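Rindgate Tableware: Frequently Asked Questions

Care and use

Is the tableware dishwasher safe?

Yes. All glazed pieces in the Dravance and Clegg lines can be washed in a household dishwasher on either rack. Space the pieces so the rims do not touch. Most chips reported to us start at the rim, and most of those come from two bowls knocking together during a wash cycle.

Powder detergents are more abrasive than gel or tablet types. A satin glaze washed daily in powder will lose some of its sheen over several years. The change is cosmetic and does not affect use.

Can I use the bowls in a microwave?

Yes, for reheating. Do not run the microwave with an empty bowl inside. If a bowl has a chip that exposes the clay body, stop microwaving it. Exposed clay takes up water, and the water heats faster than the surrounding glaze.

The Jistham line has a metallic band under the rim and must not be microwaved at all.

Can I use them in the oven?

The Clegg baking dishes are made for oven use. The Dravance bowls are not. They will tolerate a low oven for warming before service, but we do not cover oven damage to Dravance pieces under the warranty.

How large a temperature change is acceptable?

Do not move a piece directly from the refrigerator to a hot oven, or from the freezer to anything hot. Let it stand on the counter for 40 minutes first. Do not pour boiling water into a bowl that has just come out of the refrigerator.

How do I remove gray marks from the inside of a bowl?

Gray lines are metal deposits left by spoons, forks and whisks. They sit on top of the glaze and can be removed.

1. Wash and dry the bowl.
2. Put a small amount of cream cleanser on a damp cloth. Stainless steel cleaners based on oxalic acid also work.
3. Rub the mark in small circles with light pressure.
4. Rinse well and wash again with dish soap before using the bowl for food.

Do not use steel wool or the green side of a scouring sponge. Both will scratch a satin surface, and scratches collect more metal.

How do I remove tea or turmeric stains?

Soak the piece in warm water with a spoonful of baking soda for 90 minutes, then wash as usual. Repeat if needed. Staining along a fine crack is usually permanent.

How should deep bowls be stacked?

Stack no more than eight of one size. Mixed sizes may be nested, largest at the bottom, provided each bowl rests on its foot and not on the wall of the bowl underneath. If a nested bowl rocks, it is resting on the wall. Put a paper or felt divider between bowls that will be stored for long periods or moved.

Will a bowl scratch my table?

The unglazed foot ring is ground smooth before packing. It will not mark most sealed surfaces if the bowl is lifted. Sliding it is another matter, particularly on lacquer, painted wood or soft plastic. Self-adhesive felt dots can be fitted to the ring but will not survive the dishwasher. On extension tables, set bowls clear of the joint between panels, where a slight difference in height can make the foot unstable. 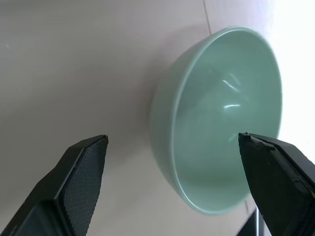 COLOR AND GLAZE

What color is the pale green?

A light mint, close to traditional celadon. It is a single glaze with no pattern. The fired surface falls between matte and satin, so it looks soft over most of the bowl but still gives small, sharp reflections inside under a direct lamp.

Why does one bowl seem to be several shades of green?

A deep, round form turns through many angles to the light. The outer wall usually looks a little darker, and the interior turns cooler and deeper on any side that faces away from the source. The side facing a strong light can look almost white. Rotate the bowl a quarter turn under the same lamp. If the dark area stays in the same position relative to the lamp, you are seeing shading. If it travels with the bowl, the glaze itself varies in thickness.

Why is the rim paler than the wall?

Glaze thins where it passes over a narrow edge, and a thin layer carries less color. A paler line along the opening is normal on the light shades and is not treated as a defect. Bare clay at the rim is a defect. To check, draw a fingertip around the edge. A rough or dry patch means the glaze has not covered.

My new bowl does not match the ones I bought before. Is this an error?

Probably not. Glaze is mixed in batches and small shifts between batches are expected. The batch number is stamped inside the foot ring. When ordering additions to a set, enter the number in the notes field at checkout. We will match it if stock from that batch remains, and send the nearest available if it does not.

How can I compare two bowls for color?

Place them side by side on a plain, neutral surface in indirect daylight, near noon if possible. Turn off any lamps. Strongly colored tablecloths reflect into the glaze and will shift a pale green noticeably.

Are small pinholes acceptable?

A pinhole on the outer wall or under the foot is accepted at inspection. A pinhole on the interior is not, and the bowl should be returned.

Does the glaze contain lead or cadmium?

No lead or cadmium compounds are used in any of our current glazes. Questions on glaze chemistry can be sent to Petro Karpenko in the glaze lab through the contact form. Please include the batch number.

Orders and replacements

My bowl arrived broken. What do I do?

Report it within eight days of delivery. Attach one photo of the piece and one of the outer carton. Keep the packing until the claim is closed. We do not need the fragments back.

Can I buy a single bowl?

Yes. All bowl sizes are sold individually. Sets are packed in fours and are priced lower per piece.

I need a large quantity for a café or restaurant.

Orders over 44 pieces are handled by trade sales. Write to Ketill Overgaard with the line, size and color. Lead time depends on the kiln schedule and is quoted with the price. Trade orders are supplied from one glaze batch whenever the quantity allows.

Can I return a piece I do not like?

Unused pieces can be returned within 90 days in the original carton. Return postage is paid by the customer unless the piece is defective. Orders placed in December follow the same rule.

Do you repair chipped pieces?

No. A chipped glaze cannot be patched and refired reliably. Epoxy fillers sold for ceramics are suitable for display pieces only and should not be used on a surface that will touch food.

Is there a warranty?

Glaze faults, including crazing that appears in normal use, are covered for two years from purchase. Impact damage, oven damage to lines not rated for oven use, and metal marking are excluded.

Where can I find the dimensions and capacity of each bowl?

On the product page, under Specifications. Capacity is measured to the brim. For a practical serving volume, allow for a gap of one finger width below the rim. Individual pieces can differ slightly from the listed diameter because of shrinkage in firing, so anyone fitting bowls to a drawer insert or a tight shelf should measure the actual pieces first.

Can I order lids?

Lids are available for the two smallest Clegg sizes. The Dravance bowls have no gallery to seat a lid and none is planned.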